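Odds and Ends, the Gallery
Florerard house clear-out, July

Welcome to the page for the stuff that doesn't belong anywhere! If you've come for the furniture, that's on the other page, and yes, the green armchair is taken. These are the little things, the ones that turn up behind drawers and under beds and at the bottom of boxes marked "misc," and I've gotten unreasonably fond of them.

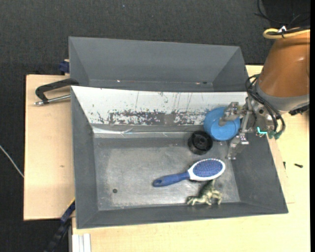

Gray bin, front one: blue plastic cup, black wheel-or-spool thing, and the hairbrush with the dark blue handle.

I'll go through what we know, because a few of you have been asking, and because I like talking about it (you were warned in the first email).

The cup

It's plastic, it's blue, and I would bet money it came from the upstairs bathroom at Florerard, although Henk Boersma says no, picnic set, there was a whole stack of them in the trunk of the car for years. I don't remember any picnic set. I do remember a blue cup on the edge of a sink with toothbrushes in it, so that's my vote. If you have a matching one at home, please write and settle this, and if you want this one to go with yours it's yours for the asking.

We did think about starting a kitchen box and putting every cup and mug in there, and we got as far as labeling it. Then Dirk Geerts packed it with the good plates and taped it shut, and I wasn't about to open it again for one plastic cup.

The black wheel (or spool)

Okay, this is the one I really need help with. It's black plastic with a thick rim, and the face is sunk in a bit, with a little raised hub in the middle and ribs going out from it like spokes. My first thought was a wheel off a toy truck or a small cart. Anil Poojary took one look and said spool, something you'd wind a cord or a line around, and now I can't look at it without seeing a spool. Then I look again and it's a wheel.

Things we've tried to match it to so far: the old shopping trolley (wrong size completely), the vacuum (has all its wheels, I checked, on my knees, in the hallway), and a garden hose reel from Segers that went to the dump before I could get to it. That last one bugs me. If anybody has a Segers reel in the shed, could you go out and look at the side of it for me? I don't need a photo, just tell me if there's a round black part with ribs.

Pentti Koivisto suggested I just throw it out, and I know he's right, and I also know that the week I throw it out something is going to be sitting crooked in somebody's garage with one wheel missing. So it stays in the bin until the end of the month.

The hairbrush

A paddle brush, with an oval head, a glossy white border and a blue-violet cushion full of tiny bristles with pale tips. The handle has a small hole near the end so you can hang it up, and I'm pretty sure in all its years in that house it was never once hung up. We owned hooks! There was a whole row of hooks on the back of the bathroom door and they held exactly one bathrobe.

I have two cousins who each swear the brush is theirs. I'm staying out of it. Work it out between you and let me know, and if you can't work it out I'm giving it to Siebe, who has less hair than either of you.

How the bins work

A couple of people wrote in asking what the system is, so:

Anything small and loose goes in a gray bin. I look it over, I write it in the notebook, and it goes up here when I get a minute. If it's yours, or you'd like it, write to me with the name of the thing and whether you can pick it up or need it mailed. First to write gets it, unless it's something with a story attached, in which case I'd like us to be grown-ups about it and talk.

We started out with cardboard boxes and that was a mistake. The bottoms sag, things slide under the flaps, and you end up tipping the whole lot onto the floor to find one earring. The bins have nice stiff sides and you can look down into them and see what you've got. I also don't fill them up anymore. The first time around I piled everything in to save trips and then spent an evening untangling a phone charger from a string of Christmas lights, with a fork involved somehow. A few things at a time is so much nicer — you pick each one up, you decide, and you're done with it.

And they wipe clean, which cardboard does not. Ask me about the shampoo. (Don't ask me about the shampoo.)

Things already spoken for

The Zoltora radio went to Anil. It needs a new cord and he says he'll do it himself, so we'll all be hearing about that.

The tin of buttons is with my sister. She asked for it before the first email went out, and she asked nicely.

The jigsaw puzzle of the harbor is with Henk, and it's missing a piece of sky. If you find a small blue piece of cardboard in a coat pocket, a couch, a book, anywhere, please send it to him. He has it laid out on the dining table and they're eating in the kitchen.

The Wiliveo kitchen timer went to Dirk. It rings when it feels like it. He knows this and wanted it anyway.

Things I'm still hunting for

The key to the writing desk. It's small and had a bit of red thread tied to it the last time I saw it, which was a long time ago. The desk is open at the moment, so this isn't urgent, but nobody shut the lid, please!

The lid to the big soup pot. I've found three lids that don't fit it and I'm starting to take it personally.

The other half of the salt and pepper set (I have pepper).

Grandma's recipe cards, the ones with the lemon cake. I found the box they lived in and there were only dividers in it, plus a receipt for $179 that doesn't say what was bought. If one of you borrowed the cards you're not in any trouble, I'd just like to copy out the cake.

Coming by to look

I'm at the house most mornings until 11, and then again in the evening if it isn't too hot. Come around to the side door, the front one sticks. Bring a bag. If you've got a car with room in it, say so before you come and I'll have a box ready for the thrift store by the door for you to drop on your way home. You don't get a choice about that, it's the price of admission.

For mailing, small things I'll send and we can square up later. Siebe Timmermans has offered to carry a bag back north with him when he goes, so if you're up that way, tell me soon and I'll put your name on whatever it is. He's asked for nothing breakable and nothing heavier than his own suitcase.

A few questions I got by email

Yes, the books are getting their own page. There are a lot of them and I keep sitting down to read.

No, I haven't done the attic. I've been up the ladder, I looked around, and I came back down and made a sandwich.

Yes, you can put your own stuff in a bin if you're clearing out at the same time. Just mark it, a scrap of masking tape with your initials is plenty, or it'll end up in my notebook as one more mystery.

And the dog's leash is on the hook in the hall, where it's staying.

More to come once I get through the next drawer. If you know what the black thing is, please, please write!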